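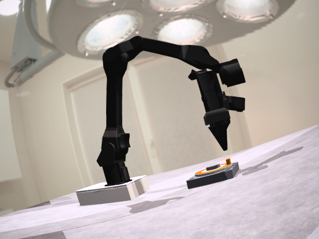 Figura 1. Brazo articulado negro sobre un bloque base, junto a un pequeño soporte cuadrado (imagen generada por ordenador).

Transporte intermodal – Apuntes del tema 4
La terminal ferroviaria interior: vías, ventanas y última milla

Bueno, retomo donde lo dejamos. Habíamos visto cómo llega el contenedor al puerto y quién decide si sale por carretera, por barcaza o por tren. Hoy me meto en lo que más me gusta de la asignatura (ya lo habréis notado), que es lo que pasa al otro extremo: la terminal interior. Os he pasado estos apuntes a limpio porque varios me dijisteis que en la pizarra no se entendía mi letra, y tenéis razón.

4.1 Qué entiendo yo por terminal interior

En el manual de Kauppinen veréis una definición larguísima. Yo me quedo con algo más corto: un sitio sin mar donde un contenedor cambia de modo de transporte y donde alguien responde de él mientras espera. Lo de responder es importante y volverá en el tema 6, con los contratos. Un apartadero en el que se descargan cajas de vez en cuando no me vale como terminal, aunque en los folletos municipales lo llamen "nodo logístico".

Las piezas mínimas son las vías de recepción, las vías de carga, una zona de apilado, un acceso para camiones y una oficina que hable con el gestor de la infraestructura. Si hay taller de vagones, estupendo, pero muchas terminales pequeñas viven sin él.

4.2 La longitud de las vías

Empiezo por aquí porque es donde más fallasteis el año pasado. Supongamos que la vía de carga tiene 500 metros útiles. Ojo, útiles: entre piquetes, sin contar la parte que invade el desvío. Si el tren que llega es más largo hay que partirlo, y partirlo significa una locomotora de maniobras, un maquinista más, tiempo y dinero. En clase hicimos el cálculo con la terminal de Josach, que es nuestro caso de todo el curso:

Vía 1: 500 m útiles, bajo grúa pórtico
Vía 2: 500 m útiles, bajo grúa pórtico
Vía 3: 200 m, apartadero para vagones averiados

Con eso, un tren de 560 metros no entra entero. Se corta en dos y la segunda parte va a la vía 2, que durante ese rato deja de estar disponible para el siguiente tren. Mucha gente apunta "caben 1.000 metros" y se queda tan ancha. Caben 1.000 metros de vagones, sí, pero entonces ya no tenéis dos vías, tenéis una muy incómoda.

4.3 La ventana

Llamamos ventana al intervalo en que la terminal se compromete a recibir un tren. En Josach trabajamos con ventanas de 60 minutos. Si el tren llega dentro, tiene prioridad sobre los camiones. Si llega fuera, espera en la estación vecina, y esa espera la paga alguien. ¿Quién? Depende del contrato, y aquí siempre me preguntáis lo mismo, así que lo escribo: el retraso por obras en la línea no se reparte igual que el retraso por culpa del operador. Leed las dos cláusulas que repartí fotocopiadas.

Zineb Belhaj vino en octubre a contarnos cómo lo llevan en la operadora Tudum y me quedo con una cosa que dijo casi de pasada: ellos prefieren perder un surco barato antes que llegar tarde a una ventana buena. A mí me parece una manera muy sensata de ordenar prioridades – y bastante distinta de la que sale en el manual, por cierto, donde el surco manda siempre.

4.4 Los viajes en vacío

El tren baja lleno y sube medio vacío. O al revés, según la región. En el caso de Josach entran al año 3.000 contenedores cargados más de los que salen, y esas cajas vacías hay que devolverlas a algún sitio. Opciones que comentamos:

- Devolverlas al puerto en el mismo tren. Fácil de organizar, se paga flete por transportar aire.
- Guardarlas en la terminal hasta que aparezca un exportador. Ocupa suelo y hay que negociar con la naviera el plazo de estancia.
- Llevarlas por carretera directamente del importador al exportador, sin pasar por la terminal. Muy bonito sobre el papel. Necesita que coincidan el tipo de caja, la naviera y las fechas.

Eetu Suominen preguntó si no se podía obligar a las navieras a compartir contenedores. Obligar, no. Hay acuerdos de intercambio, algunos antiguos, y funcionan a ratos. Si alguien quiere hacer el trabajo final sobre esto, que me escriba, que tengo bibliografía de sobra.

4.5 La última milla

Del pórtico al muelle del cliente. Son los kilómetros más caros de toda la cadena por unidad transportada, y los que peor se miden. Un camión que hace dos viajes al día sale mucho más caro por caja que uno que hace cuatro, y la diferencia suele estar en la cola de la puerta, así que fijaos siempre en el horario de acceso antes de mirar el mapa.

Para la próxima sesión

Leed el capítulo de Lempi Kemppainen sobre tarifas de acceso (solo la primera mitad, lo de los cánones portuarios lo salto). Traed hecho el ejercicio 3: cuadro de ocupación de las vías 1 y 2 con cuatro trenes, dos de ellos de más de 500 metros, y ventanas de 60 minutos. Se puede hacer a mano o en hoja de cálculo, me da igual, pero que se lean las horas.

El ejercicio se entrega como tarde el 21 de mayo de 2019. Quien lo suba después lo tendrá corregido, pero sin nota. Las dudas, en tutoría o por correo – al móvil no, por favor.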